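Grelden 2 Review: A Grasp Planner I Kept After the Trial Ran Out
Posted 13 Apr 2025

I've been running Grelden 2 on my bench arm for a while now, and I like it a lot more than I thought I would. I came over from Lokness, which is free and perfectly fine until you put more than a couple of objects close together, and then it sits there thinking (or picks a grasp that goes straight through the neighbor).

Install took me 10 minutes, and most of that was the download. You point it at your camera topic, load your arm model, and it starts drawing grasp candidates right over the wrist view. The overlay is lovely! Good grasps are green, doubtful ones fade to gray, and you can click any of them to see why it got that score. I lost a whole evening just clicking.

For my own test I ran 800 planning requests on cluttered tables. Grelden came back with a plan I'd call usable on 672 of them. The misses were mostly shiny things and thin flat things, so forks, rulers, anything that hugs the table. There's a "low profile" setting that helps, but it's buried two menus down and the manual gives it one line.

Toy food in bowls and on plates went much better. It treats the dish as something to avoid and the stuff inside as fair game, and you don't have to label anything first.
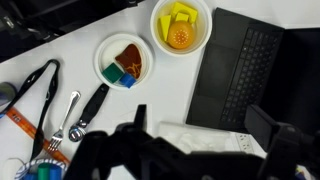

Wrist view with the toy steak on its plate, the bowl of yellow blocks behind it, and my laptop on the right.

Gripes: the log viewer is slow, undo only goes back one step, and the Groltex gripper plugin crashed on me twice before I rolled back to the older version. Also, the default approach speed is way too brave — turn it down before your first run.

Price is $90 a year for a single seat. Gagnon sells a planner with nicer charts for more money, but I couldn't get it to talk to my arm at all. I've renewed Grelden already, and the next update is due in June, supposedly with a proper undo. Four stars from me.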